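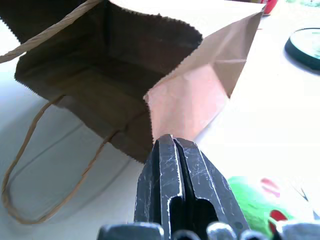

**How is paper made?**

Paper starts out as a tree. Bit odd when you think about it!

First the bark comes off. Then the wood gets chopped into chips and cooked with chemicals in a big tank. Out comes pulp - a mushy porridge of tiny threads called fibres. Brown at this stage. Want white paper? It has to be bleached. Brown paper skips that bit.

Next, loads of water. The soggy mix is spread on a moving mesh, the water drips thorugh and the fibres tangle together. Squash, then dry over hot rollers. Done. One giant roll.

A sheet of A4 is 210 mm wide, by the way. Go and measure one.

**Try it**

- Rip up 2 sheets of old newspaper, small bits
- Soak them over night in warm water
- Mash till its gloopy
- Spread thin on a old sieve, press with a cloth
- Leave somewhere warm to dry

Ask a grown-up before you borrow the sieve.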